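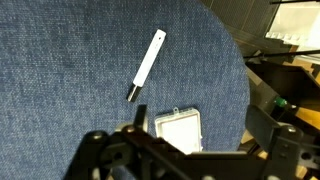

Marwan Srour

3. Setting and Objects

The work reported in this section was done in the shared room at Griltdale, at a round table covered with a blue cloth. Earlier sections dealt with long tables, where people tend to sort things into rows. A round top has no corner to start from, and we wanted to know where people put small household items when nothing in the furniture tells them to.

The items were of the kind found on any desk: a marker, a shallow white tray or box, and a mug. All three are mostly white, so color could not be used to group them. 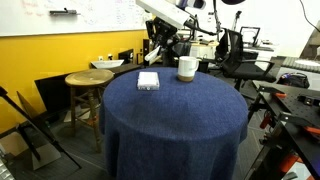 Participants were asked to leave the table "ready for the next person" and were given no other instruction. Chamoun's term for the outcome, a resting layout, is used from here on. We recorded 1000 layouts and dropped those in which an item had ended up on the floor or in a pocket, leaving 905.

The mug was the most settled of the items. It tended to go toward the back of the table and stay there, even when the tray was moved several times.
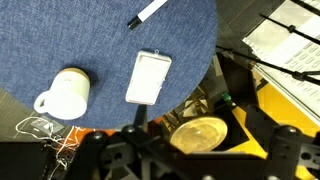

The marker was less predictable. In 172 layouts it was put inside the tray, and in the rest it lay directly on the cloth, often at a slant. Several participants said that a marker on cloth felt safe to leave – on a bare top they would have looked for something to stop it rolling.

We did not ask people to clear the rest of the room. The stool, the whiteboard and the counter with its basin stayed as they were, as in the Masuritz study. 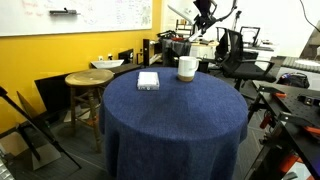
Two points limit what can be drawn from these layouts. The cloth hangs to the floor, so nothing could be stored out of sight under the table without lifting it, and few people tried. The side from which a person walked up was also not controlled, and we return to this in Section 5.

Figure 3. The round table and its surroundings at Griltdale, with the white box and the mug on the cloth.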